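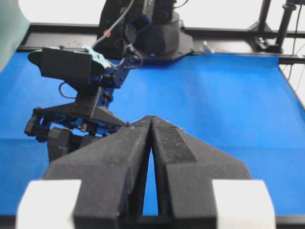

Zwei Arme auf einem Tisch, Stand 26. Februar

Die Greiferfinger haben jetzt Schaumstoff. Ich hatte das seit Wochen vor mir hergeschoben, weil ich dachte, die blanken Finger reichen für den Anfang. Für Holzklötze reichen sie auch. Bei Stoff und bei dünnen Bechern rutscht alles weg oder wird zerdrückt, je nachdem, welche Schließkraft ich einstelle.

Der Schaumstoff ist schwarz, grobporig und selbstklebend, ein Rest von Mei Strickland aus der Werkstatt. Geschnitten habe ich ihn mit dem Cuttermesser an einem Stahllineal. Mit der Schere franst er aus. Die Klebefläche vorher mit Alkohol abwischen, andrücken, über Nacht liegen lassen. Beim ersten Versuch habe ich das nicht gemacht und hatte nach 19 Griffen den linken Belag in der Hand.

Ein Nachteil: Der Schaum sammelt Staub und Fasern. An den oberen Kanten sieht man das schon. Ich gehe jetzt vor jeder Sitzung mit Klebeband drüber, das hilft halbwegs.

Das blaue Tuch

Auf dem Tisch liegt ein blaues Tuch. Die Idee kam von Nikola Jasińska, die bei ihrem eigenen Aufbau das gleiche Problem mit Spiegelungen hatte. Auf der alten Platte hat die Kamera am Handgelenk ständig Reflexe gesehen, und die Objekterkennung hat daraus Gegenstände gemacht. Mit dem Tuch ist das weg. Dafür wirft es Falten. Glatt bekomme ich es nur, wenn ich es an allen Seiten spanne, und an der hinteren Ecke rechts klappt das noch nicht richtig.

Der zweite Arm

Der zweite Arm sitzt hinten auf der schwarzen Profilschiene. Mit dem Sockel hatte ich am meisten Arbeit. In der ersten Version stand er weiter vorne, dann kamen sich die beiden Greifer zwar gut entgegen, aber die Ellbogen waren im Weg. Jetzt ist er so weit hinten, wie es geht, und die Arme treffen sich über der Tischmitte.

Die Steuerung läuft weiter über Stimari, das kleine Programm, das Hollis Begay und ich letzten Mai angefangen haben. Es kann inzwischen beide Arme gleichzeitig. Die Zeitversetzung zwischen links und rechts lag am Anfang bei 533 Millisekunden, jetzt sind es 21. Der Fehler war banal: Beide Arme hingen am selben USB-Hub und haben aufeinander gewartet.

Noch offen:

- Kabel. Das graue hängt lose von oben herunter und läuft am Sockel vorbei. Bei großen Drehungen bleibt es am Gelenk hängen. Ich brauche eine Führung.
- Kollisionsprüfung. Im Moment passe ich selbst auf, mit der Hand am Not-Aus.
- Licht. Hinter dem Tisch ist es viel zu hell, die Kamera sieht dort nur noch Weiß.

Als Nächstes will ich ein Geschirrtuch falten lassen, ein Arm hält, der andere zieht. Rochelle Ambrose hat gewettet, dass das vor dem Sommer nichts wird. Die Maße der Fingerbeläge schicke ich auf Anfrage gerne per Mail, die Datei ist noch zu unordentlich zum Hochladen.

3 Kommentare · 7 Mal geteilt

Diese Website verwendet Cookies. Mit der weiteren Nutzung stimmst du dem zu. OK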